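4.2 Folding on soft surfaces: the trimmed garments
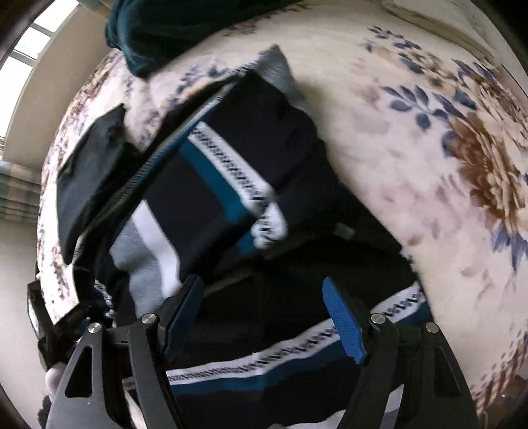 Huia Fairweather
Research assistant, Divisgate household textiles study

Figure 3. Dark navy garment on a floral bedspread, with white lettered bands and teal stripes.

Trimmed and zipped items were the slow ones. Plain tops went quickly, mean 30 seconds on the bed. Not so the navy one (Fig. 3) – zip running diagonally along the lifted fold, lettered band twisted with it. People used the stripes as a guide for the fold, mostly usefull. Zips a nuisance: stiff, and they pull the cloth off line. Bed vs table – bedspread gives under the hand, so creases drift. Grimshaw got the same in the January pilot, though with with towels only. Times for all 400 folds are in Table 2. Furry linings not coded separately, should have been.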